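An Afternoon at the Woltar Open House

I have been meaning to write this up since February, and my notes were starting to curl at the corners, so please forgive me if I get the order of a few things wrong. A handful of you asked what the Woltar open house was like and whether it was worth the trip. It was! I would go again tomorrow, though I would eat a bigger lunch first and I would wear different shoes.

Woltar is a small outfit on the second floor above a tile showroom, at the far end of Tustance, past the rail bridge and the garden center. If you come by bus you want the stop after the one that says Tustance on it. (I got off a stop early and had a nice walk along the canal that I hadn't planned on.) They teach robots household chores by having people do the chores first, with the gripper in the person's hand, and once a year they open the doors and let the rest of us in to try it.

We were met at the top of the stairs by Bontu Habte, who runs the training side and who had the kind of voice you can hear comfortably from the back of a group without it ever being loud. She gave us coffee, told us where the bathroom was, and then put a gripper in the hands of the very first person who made eye contact with her. I had been expecting slides. There were slides, as it happens, but they came at the end, and by then everyone had questions to ask of them.

The gripper was lighter than I had guessed. You hold it by a handle, you squeeze, and the two fingers come together. The camera rides along on top and sees more or less what the fingers see. Whatever you do with your hand gets saved, the path you took and how far you opened and closed, and later a robot arm with the same sort of fingers on its end learns from it. Bontu told us that the first hour is always the same for everyone. People move far too fast. We are so used to our own fingers, which feel their way along without asking us, and then suddenly you have two stiff pads and you have to look at what you are doing!

She had us start with wooden blocks, and then clothespins, and then a sock. I did well on the blocks. I will say very little about the sock.

What I liked most was how she talked about a good example and a bad one. I had assumed a bad one was where you dropped something. She said no, a drop is fine as long as you pick the thing up again in a sensible way, and she even likes to have some of those in the pile so the robot has seen a recovery. The ones she throws out are the ones where the person hesitates with the fingers half closed, hovering, while they think about what to do next. A robot that learns from those will hover too. "Make up your mind, then move" was her advice, and I have been trying it out in the kitchen ever since, with mixed results.

The other thing she cares about is where the work gets done. A clean bench in a bright room gives you very tidy examples that are no help at all in a home, so a good deal of Woltar's work is done in lived-in rooms, with shoes and suitcases and shopping bags and all the rest of it in view. The small things come up again and again: hair ties, clips, pins, little tubs with lids. They are what ends up on every flat surface in every house I have ever been in, and a robot that can only handle a mug isn't going to be much help to me.

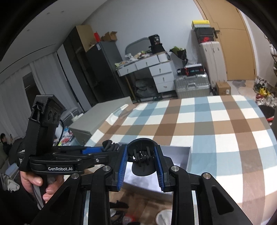 Two grippers at once, over the plaid cloth.

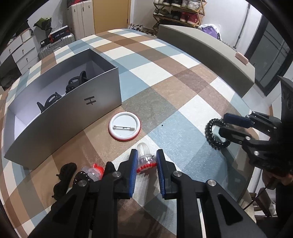 Working with two hands is a different business from working with one, and Bontu spent a good half hour on it with us. She won't let anyone try it until they have done a full session single-handed. The trouble is that your two hands have been cooperating your whole life and they have habits. Mine kept wanting to meet in the middle. I would go to hand a clothespin across, left to right, and both grippers would arrive at the same spot and knock against each other with a horrid plastic clack, and the man next to me would politely look at the ceiling. Her trick is to let one hand stay put and be the table, as she called it, while the other does the traveling. Once I had that in my head it went better, and I managed four handovers in a row before my wrist began to complain.

On the subject of wrists, the regular people there work in short spells and then swap out. I asked one of the staff, a cheerful young woman with a bandage on her thumb (from slicing a bagel, she was quick to tell me, and nothing to do with the job), whether she got bored. She said that she did at first and then found she had gotten picky about it, the way you do with folding towels. She can tell from across the room whether somebody is squeezing too early. Most beginners do, apparently. They start closing the fingers while they are still on the way down, and then they bump the thing they meant to pick up and send it skating off.

After a break (more coffee, and a very good walnut cake) we were taken through to the back, where the arm lives. It is bolted to a heavy steel table and it is called Ullus. I asked who had named it and got three different answers. Ullus has been taught by the hand-held method and also by remote control, and this was the part of the day I found the most interesting, so bear with me.

For the remote control you sit in a chair on the far side of the room with a pair of handles in front of you, and the arm copies you as you go. You watch it on a screen, or you crane your neck and watch it directly, which I preferred. There is a tiny delay. It is hardly anything, but your hand knows about it, and you find yourself moving like someone carrying soup. I got one sponge into one bucket and was absurdly pleased with myself. The big advantage, Bontu explained, is that everything you do is something the arm can truly do, as it is the arm that is doing it. With the hand-held gripper a person can twist and reach in ways that no arm on a table could follow, and those examples have to be weeded out afterward. The big disadvantage is that it is slow, and that you can't very well carry Ullus and a steel table up to somebody's bedroom.

So they use both. The hand-held work gives them the quantity and the variety, and the remote work is brought in for the fussy parts. Their drawer task, which was the one they ran for us, was built from 1860 hand-held examples and 60 done by remote. Of the hand-held ones, 1099 were kept after sorting. I wrote those numbers down on my napkin because they surprised me. That is an awful lot of drawers for a person to open, and a good chunk of them went in the bin at the end of it! Nobody there seemed upset by this. Somebody said it was like photographs at a wedding.

And then we watched Ullus do it. The drawer was in a plain little cabinet, and the job was to open it, take out a spoon, set the spoon on a cloth and close the drawer again. The first go went smoothly and we all clapped, which I think embarrassed the staff. On the second, the spoon had been turned the other way around and the arm came down, missed, came up a little, and tried again from the side. It got it. On the third go it opened the drawer beautifully and then closed it again with the spoon still inside, very calmly, as though that had been the plan. Bontu laughed harder than any of us. She told us that they had a run of 78 tries the week before and that the closing-too-soon business had turned up in several of them, and she thought she knew which batch of examples it had come from. They were going to go back and look.

I was glad they let us see that, I must say. I have been on tours where everything works and you come away knowing less than when you went in.

The slides, when we finally got to them, were mostly about what comes next. There is a joint project starting with Gebretsadik, the laundry service two streets over, where the arm would be taught to sort small items out of pockets and off of tabletops before the wash. A fellow from Gebretsadik was there and took a lot of questions about lost buttons. He seemed to know a great deal about buttons. I had hoped to ask him about zippers as well, but the group was thinning out by then and people were hunting for their coats.

A few practical notes for anyone thinking of going next year. The stairs are steep and there is no elevator that visitors can use, though they told me that the tile showroom will let you up the back way in their freight lift if you call ahead. Parking is easy after three o'clock and miserable before. Tie your hair back and leave bracelets at home, as they catch on the handles. Children can come if they are ten or older, and the two who were in our group were better at the sock than any of the grown-ups by a wide margin. The whole visit ran a little over three hours, and it would have been longer if I hadn't had a bus to catch.

I did catch it, from the right stop this time. I still have the clothespin I practiced with, which went home in my coat pocket by mistake, and I will be mailing it back to Bontu with a note and the recipe for my own walnut cake, in case she would like to compare.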